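工作台的台面、插排和那一堆线：一些收拾的办法

上回写抽屉的那篇，底下问得最多的偏偏是桌子，问台面上铺什么好，插排放桌上还是桌下，线怎么才能不打结。我本来想一条一条回，回到第四条发现越写越长，干脆另起一页，把这几年在桌子上折腾出来的心得都放在一起。东西有点碎，大家捡用得着的看，喝着茶慢慢翻也行，反正收拾桌子这种事急不来。

先说说我自己用的是什么桌子，免得后面尺寸对不上。桌子是Puvinico的一张长桌，浅色木头的桌面，长140厘米，买的时候花了699块。当时嫌贵，在店里绕了两圈，又回去摸了摸桌边，最后还是搬回来了。用到现在桌腿没晃过，桌面倒是被我糟蹋得不轻，头一年就让热熔胶枪烫了一个印子，又让裁纸刀划了一道长长的口子，每次擦桌子擦到那里心里都要疼一下。后来才想起来在上面加一块板，早加两个月，那道口子也就没有了。

台面上铺一块白板

铺板这件事我试过好几种。最早铺的是旧挂历纸，便宜是真便宜，可是一沾水就皱，胳膊一压还跟着跑。后来铺过一块透明软垫，冬天硬，夏天软，边上老是翘起来，下面还闷着一层水汽，揭开的时候吱啦一声，把桌面的漆都带得有点发花。再后来换成一整张白色的薄板，平平地盖在桌面上，一直用到现在，我觉得这是家里做手工、修小东西最合适的铺法了。

白色的好处，找过掉在桌上的小螺丝的人都明白。深色木纹的桌子上掉一颗黑螺丝，得拿手电筒斜着照，脸贴在桌面上看；换成白底，扫一眼就有了。画线也清楚，铅笔在板上随手记个尺寸，用完拿橡皮擦掉，省得满屋子找便签纸。我家那块板上长年有一串写了又擦的数字，擦不太干净了，留着也挺亲切的。

板子不用裁得跟桌面一模一样大。我的板就比桌面窄一点，靠里那边露出一条木头边。一开始是店里裁的时候量错了，懊恼了半天，用着用着倒觉得这样最好：揭板子的时候手指有地方抠，铅笔和小尺子可以顺着那条边靠着，不容易滚。所以要是有人问我该裁多大，我会说宁可小一指宽，千万别大。大出来的部分悬在桌边外面，胳膊肘一撑就折，折过的板子怎么压都回不去。

裁板的时候顺便请师傅把四个角磨一下。我在Hernunard那家建材店裁的，板子连裁带磨158块，角是师傅随手磨的，没有另外收钱。自己在家裁也行，用钢尺压住，刀片换新的，一刀轻一刀重地划几遍再掰，别指望一刀到底。裁完的毛边拿细砂纸裹在小木块上来回推几下，推到手摸上去不拉皮肤为止。

怎么让板子不跑呢？我见过有人用双面胶把板子四边粘死，这个我不太赞成，过一年想换的时候，那个胶啊，能把人愁死。我的办法是在四个角底下各垫一小片防滑网，就是厨房抽屉里垫碗碟的那种，剪成火柴盒大小就够。板子很大的话中间再加一片。垫之前桌面和板子背面都要擦干净、晾干，有一粒沙子压在下面，时间长了就会在桌面上磨出一个圈。

还有一点是我吃过亏的：板子立着靠墙放会弯。新板买回来，要是当天来不及铺，就平放在床底下，或者平放在桌上压几本书，千万别图省事往门后一靠。我那第一张板就是在门后站了一个星期，铺上去中间鼓着，按下去这头那头翘起来，跟我玩跷跷板。后来在太阳底下翻过来晒了一下午，又压了好多天，勉强平了，到底还是差一点。

板子底下要不要再垫一层毛毡，也有人问。写字、裁布的，垫一层薄毡手感会柔和，下笔也舒服；要是拧螺丝、敲敲打打，我劝您还是别垫，底下一软，小零件会往低处滚，量尺寸也量不准。我试过在一半桌面垫毡，另一半不垫，想着两样好处都占了，结果中间那道坎把杯子绊倒过一回，一杯红茶全喂给了桌子。

插排放在哪里

插排这个东西，我跟家里人为它争了好几年。我爱人觉得凡是电线都该藏起来，最好钻到桌子底下谁也看不见；我呢，腰不好，一天要插拔好几回烙铁、胶枪、小电钻的充电座，每回都要趴到桌子底下去，膝盖跟地板都混熟了。后来我们各让一步，长年不动的插头在桌下，常换的插头在桌上。桌上只放一条插排，横着放，放在左手边，离做活的地方隔开一个巴掌以上。

放左手边是我的习惯，右手拿工具，工具的线从左边过来就会横在面前，所以刚开始我也放右边。后来发现右边要放工具盘、放笔、放茶杯，右手来来回回最忙，插排在那里老是被碰。左撇子的朋友反过来就是了。您可以先拿一本厚书当插排，在桌上摆两天，看看自己会不会总碰到它，两天不碰，那里就是它的位置。

桌上的插排别直接搁在那里让它满桌走。拔插头的时候，一手按住插排，一手拔，这个动作要养成习惯；按不住就固定一下，用两片魔术贴，一片粘插排底，一片粘板子，想挪还能挪。有的插排背后有挂孔，那是给墙上用的，在台面上用不着，别为了它往好好的桌面上打钉子。

选插排，我喜欢颜色分得清楚的，白壳子配上带颜色的插孔边，眼睛花了也能看准。插孔之间的距离要留心看，有的插排孔数不少，可是挨得紧，插一个大块头的充电器就把旁边的占掉了，白白多花钱。我现在常用的一条是Bajwa的，带总开关，开关在头上，伸手就能按到。收工的时候把总开关一关，心里就踏实了。线长也要先量，从墙上插座沿着地、沿着桌腿一直量到台面上要放的位置，再加一胳膊的余量。宁可买一条够长的，别拿两条插排接在一起用。

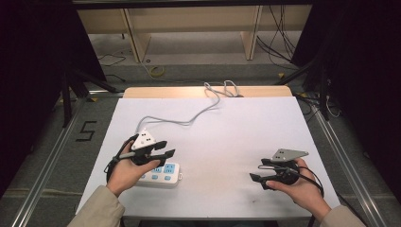 插排接插排的毛病我年轻时候也有，一条不够长，再接一条，后面再挂个取暖器，手摸上去插头是热的，还跟人家说没事没事。现在想起来后怕。取暖器、电水壶、电熨斗这几样，都请直接插墙上的插座，桌上那条插排就伺候胶枪、台灯、充电座这些小家什。插头摸着烫手，或者插进去松松垮垮、听得见滋滋的声音，当天就换掉，别等。

还有水。桌上有插排，茶杯就得有个规矩。我家的规矩是茶杯放右后方，下面垫个有边的小碟子，杯子里的水不超过七分。要上胶、要调颜料、要用湿布擦的活，先关总开关，把插排挪到一边去再干。湿着手去拔插头，我孙女都知道要被念叨的。

线怎么才能不打结

好，说到大家最头疼的线了。桌子后边那一团线，我猜每家都有，我家有过一团，缠得跟鸟窝一样，里面有一根是早就扔掉的打印机的电源线，打印机都走了两年了，线还留在那里占着一个插孔。所以收拾线的第一步，先别急着买理线器，先清点。把每根线从头摸到尾，摸到插头那里，用一小条美纹纸胶带绕一圈，两头对折粘成小旗子，在上面写名字：台灯、胶枪、收音机。两头都要写，只写一头等于没写，趴在桌子底下看见一排一样的插头，还是不知道该拔哪个。

摸完一遍，总会有那么几根线没有主人。放进一个袋子里，袋子上写个月份，我是三月里收的那一袋，就写个“三月”，过半年没人来找，就可以送走了。

第二步是分粗细。粗线跟粗线走，细线跟细线走，软的别跟硬的捆在一起。线之所以会缠，常常就是细软的线在粗硬的线中间钻来钻去，拉一下粗的，细的就收紧一圈。我一般分成两路，粗的、常年不动的从桌子后边下去；细的、要跟着工具来回走的，从侧面绕过来，留在手够得着的地方。

第三步才是绕。绕线别往手肘上绕，就是那种一手握着线头、绕过胳膊肘、再绕回来的绕法，看着快，绕一圈拧一圈，下次一放全是麻花。好的办法是一圈正、一圈反：第一圈顺着绕，第二圈手腕翻一下，把线从下面兜上来，第三圈再顺着，第四圈再翻。说起来拗口，您拿一根充电线试三五遍手就会了。这样绕出来的线圈，捏住一头往外一甩，直直地就出去了。我教隔壁小孩绕耳机线，他学了一个晚上，第二天跑来给我表演，甩得满屋子都是，高兴得不得了！

圈绕多大呢，粗一点的线，圈跟汤碗口差不多，细的跟茶杯口差不多。绕得太小，线里头的铜丝受委屈，用不了多久就会在弯的地方断。绕好以后用魔术贴扎带松松地捆两道，捆到线圈不散就行，别勒出腰来。铁丝芯的那种小扎条我不太爱用，时间久了外皮一破，铁丝露出来，扎手是小事，挨着电线总归不放心。塑料一次性扎带我也只用在常年不动的地方，剪的时候要特别小心，我有一回剪扎带，咔嚓一声，把收音机的线也剪了。

有一点要特别讲一下：通着电、功率大的线，不要绕成紧紧一盘再用。绕线盘也是一样，接大功率的东西要把线全部拉出来。小台灯之类的，松松几圈没有什么大碍，可是也别塞在布堆纸堆底下。

多出来的那一段线，是最容易变成鸟窝的。线长是固定的，桌子就那么大，总要有一段没地方去，大家就习惯性地往桌子后沿一推，推着推着就堆起来了。我的办法是在桌子背面，桌面往下一掌的地方，横着装一个理线槽。我装的是Tridden的铁丝网槽，连螺丝带挂钩262块，价钱不算便宜，我是等到搬家那次才咬牙买的。不想花这个钱的，用一只旧的铁丝鞋架，或者拿两个晾衣夹子夹一条厚帆布，兜成一个吊床的样子，也能装不少。我妹妹家用的就是帆布吊床，蓝白条的，比我的好看多了。

装理线槽之前，先把抽屉拉一拉，看看会不会打架。我第一次装高了，中间那只抽屉推到底还差两指，只好拆下来重打孔，桌子背面现在还有四个多余的洞，用牙签蘸白胶塞上，削平，再抹一点浅色的木蜡，不趴下去看是看不出来的。

线从台面往下走的那个地方，也要照顾一下。桌子边要是有棱，线天天在那里磨，外皮会先亮后破。我在线过的地方贴一小段旧水管，从中间剖开，扣在桌沿上，线从水管上面滑下去，很顺。剖水管用剪刀就行，剪口朝下。要是嫌水管不好看，剪一段毡条粘上去也可以，就是隔一年要换一回。

跟着工具走的线

有些线收不起来，它得跟着手走，手到哪里线就到哪里。烙铁、胶枪、小磨机都是这样。这种线讲究的是留多长。留短了，干活干到一半胳膊被扯住，心里一急就用力拽，插头松了，或者把桌上别的东西带倒了；留长了，线在面前堆着，袖子一扫就挂住。我的量法很土，人坐好，拿着工具伸到桌子最远的那个角，在这个位置上再多放一掌长，剩下的都送到桌子后边去，在桌沿那里用一个夹子轻轻夹住。夹子要能让线滑动，夹死了跟没留一样。

两只手都要拿东西的活，线最好从两边分别走，左手的从左边下去，右手的从右边下去，中间那块地方空出来干活。两根线在面前交叉，是最别扭的，手一换位置就打一个结，干一晚上活能打出一条辫子。我打毛线的时候用两团线也是这个道理，左边一团右边一团，中间隔着一个我。

袖子也说一句。宽袖口、抽绳袖口，特别容易挂线，干活前把袖子往上挽两道，或者用一对旧袜筒套上当套袖。袜筒剪掉脚的那一头，另一头的松紧正好箍在手腕上。我有一对灰色的，戴了好几年，家里人笑话我，可是自从戴了它，我再也没把胶枪从桌上带下来过。

线走侧面还有一个小讲究，就是别让它从椅子扶手中间穿过去。人一起身，椅子一退，线就被扶手勾走了。没有扶手的凳子最省心。

地上的线

桌子收拾好了，低头一看，地上还有一摊。地上的线我有三句老话：能沿墙走就别横着走，能从家具后面走就别从人前面走，非要横过去的，就用压线板压住。压线板是那种中间鼓两边薄的橡胶条，脚踩上去不绊。拿地毯盖线这个做法，我劝大家戒掉，线在地毯底下踩来踩去，外皮什么时候破了都看不见。

细线在地上最会乱爬，早上还靠着墙，晚上就到了屋子中间，扫地的时候一卷全卷进扫把里。我用那种可以反复撕的小挂钩，贴在踢脚线上，钩口朝上，隔一臂远贴一个，线往里一搁就好了。贴之前拿酒精棉片把踢脚线擦一遍，等干了再贴，按住数三十下。有灰的地方贴上去第二天准掉。

颜色不一样的线，能用起来就用起来。我把延长线特意挑了黄颜色的，放在地上一眼就看得见，走路自然就绕开了。以前图好看买过一条跟地板一样颜色的，家里每个人都被它绊过，连猫也绊过。要是已经买了颜色不显眼的，在必经的地方缠两圈亮色的胶带也管用。

扫地的次序我是这样的：先把地上临时用的线都收起来挂好，再扫，再拖，等地干透了，明天要用再放下来。别嫌麻烦，边扫边躲线，最后角落里的灰一点没少，腰倒是弯了好几回。桌子后边那条缝，用一把旧的长柄刷子伸进去掏，刷子头上套一只旧丝袜，灰会自己粘上去。我家那条缝里掏出来过两支铅笔、一枚纽扣和半块饼干，饼干是谁的至今没人认。

挂着的线呢，垂下来的那一头要离地一拳，别拖着。要是靠着柜子放，就挂在柜子侧面，正面留着开门。成捆的黑线最难认，我都在捆的地方夹一个木头晾衣夹，夹子上写字，要用的时候看夹子就行，用完夹回去。夹子掉色了换一个，一大包也没几个钱。

灯光和桌面的反光

铺了白板以后，有朋友说晃眼。这要看板面是光的还是哑的。光面的板子擦起来爽快，可是灯一照，正中间一块亮斑，盯着看一个钟头眼睛发酸。哑光的就柔和得多，远一点的地方亮些、近一点的地方暗些，都是慢慢过渡的。我挑板的时候拿手机手电筒斜着照了好几块，挑了那块看不见灯珠影子的。

灯的位置，右手做活的放左前方，影子落在右边，不挡着刀口和针脚。只开一盏灯，影子会很重，找小东西费劲，最好头顶再有一盏散的。窗户边的桌子白天好用，不过西晒的那一面要挂个厚一点的帘子，白板晒久了会发黄，而且黄得不匀，放过盒子的地方是白的，没放过的地方是黄的，像给盒子画了张像。我的深色旧窗帘就是这么又挂回来的，原来都打算剪了做抹布了。

深色的小工具放在浅色台面上，拿取是最方便的，边边角角都看得清，有没有缺口、螺丝孔是不是松了，顺眼就检查了。反过来，白色的小零件在白板上就成了隐形的，这时候铺一块深色的擦手布，零件都放在布上，弄完把布四个角一提就收走了。我剪扣子、穿白珠子的时候都这么办。

哑光面也有它的脾气，吃灰，吃手印，咖啡滴上去要是隔夜，就会留下淡淡一圈。擦的次序是先干后湿，先拿软毛刷把铁屑、木屑、线头刷走，再用拧得很干的布擦，最后用干布收一遍。铁屑没刷走就上湿布，等于拿砂纸打磨。胶水点子等它干透，拿旧卡片的边轻轻铲，别用刀。油性笔印，棉签蘸一点点酒精，从外往里转着擦，擦一下换一面。

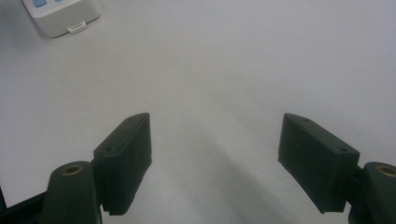 Ingegerd Forsberg留言说，她擦哑光板从来不用酒精，用的是一小撮小苏打加水调成的糊，抹上去等五分钟，再用湿布带走，咖啡圈淡得很快，手也不伤；她还提醒说别使劲搓，搓狠了那一块会比别处亮，斜着看像补过的衣服。另外她家的板是两面用的，半年翻一次，旧的那一面朝下歇着，翻的时候正好把底下的灰也清了。

这个翻面的主意我很喜欢，当天就想照着做，结果一掀起来发现我那块板背面是糙的，没上过面，只好又放回去。大家买的时候可以问一句，有没有两面都能用的，价钱要是差得不多，挑两面的划算。小苏打的法子我试了，对咖啡和茶都灵，对油性笔没什么用，所以酒精棉签还得留着。试之前先在板子角上抹一点看看，有的板子面上那层膜很娇气。

Heather Bright的来信讲的是线。她说她家把所有魔术贴扎带都先套在线上，哪怕那根线正插着用、不需要捆，也让扎带在靠插头的那一头待着，这样收的时候永远不用去找扎带。她写道，以前一盒扎带买回来，过一个月就剩下空盒子，谁也说不出去了哪里。我看了笑半天，我家的情况一模一样，洗衣机里都捞出来过两条。扎带上有一种是带小孔的，一头穿过小孔先箍住线，再绕出来捆，买的时候认准带孔的就行。

收工的那几分钟

再好的摆法，也架不住一个月不收。我给自己定的是收工前放一首歌的工夫，歌完了就停手，收到哪里算哪里。次序是这样的：先关插排总开关，摸一摸烫的东西凉了没有，没凉的放在铁架上单独等着；然后工具回盘，线绕一正一反挂起来；再刷台面，从里往外刷，下面用簸箕接着；最后看一眼地上。一开始一首歌收不完，后来熟了，收完了歌还在唱，我就站在那里把它听完，觉得一天挺圆满的。

要是活没干完，第二天还要接着做，就别全收。找一个有边的托盘，把正在做的那一件连同配的螺丝、图纸一起放上去，整盘端到架子上。拆东西的时候，拆下来的螺丝按次序摆在托盘里，从左到右，第一颗拆的在最左边，装回去就从最右边开始。怕碰乱，就拿一条双面胶贴在纸上，螺丝一颗一颗粘上去，旁边写两个字。

台面上长年留着的东西，我现在只有插排、笔筒和一卷美纹纸胶带。以前还有一只装杂物的饼干盒，什么都往里扔，找什么都没有，后来下决心倒出来分了一回，分出来的回形针够用到下辈子。盒子洗干净，又装回饼干去了。

隔多久大收拾一次，各家不同，我是换季的时候做一回。把板子揭开，桌面擦一遍，防滑网洗一洗晾干，插排拔下来，用干刷子把插孔上的灰扫掉，记得是拔下来以后再扫。线挨根摸一遍，哪里硬了、裂了、发黏了，就该退休了。发黏的线用胶带缠几圈凑合着用，这个事我干过，缠的那一段没坏，旁边坏了。理线槽也倒一倒，总会有几颗螺丝掉在里头，还有去年以为丢了的那把小钥匙。

几样零碎的补充

有朋友问租的房子不让打孔怎么办。理线槽有夹桌沿的那种，拧两个旋钮就夹住了，搬家拆下来带走；墙上的挂钩用可以撕的。夹桌沿的要在夹口垫一层毛毡，不然桌面下边会压出两个圆印子，房东验房的时候会蹲下来看的，我碰到过。

有小孩的家里，桌上的插排旁边要备几个插孔盖，不用的孔都盖上。胶枪和烙铁的线更不能垂在桌子外面，小手一拉就全下来了。我带孙女做手工的时候，热的东西都放在桌子最里面，线从后边走，她坐的那一侧一根线也没有。

养猫的家里，垂着的线头就是玩具。我试过喷橘子皮水，猫闻了一天不来，第二天照旧。后来把垂的那一段穿进一截螺旋缠绕管里，粗了、硬了，它咬着没意思，也就不咬了。缠绕管从中间往两头缠比从一头缠到底省力气，长的线尤其是这样。

桌子不靠墙、放在屋子中间的，线要横过一大块地方，我建议顺着一条桌腿把线捆下来，到地上再进压线板，让线只从一个方向出去。哪个方向呢，就挑平时走人最少的那一边。坐着看不出来的话，请家里人照常走两天，您在旁边看看就知道了。

还有一位问，白板用旧了扔掉可惜，能做什么。我上一张裁成了几块，一块垫在花盆底下，一块竖着做了抽屉隔板，剩下一条窄的立在鞋柜里隔鞋。裁剩的小碎片也留着，调胶的时候在上面调，用完就扔，不心疼。

差点忘了，有人要桌子背面那几个挂钩的间距，我昨天晚上拿卷尺去量，卷尺又不知道让谁拿走了，等找到了再补在这里。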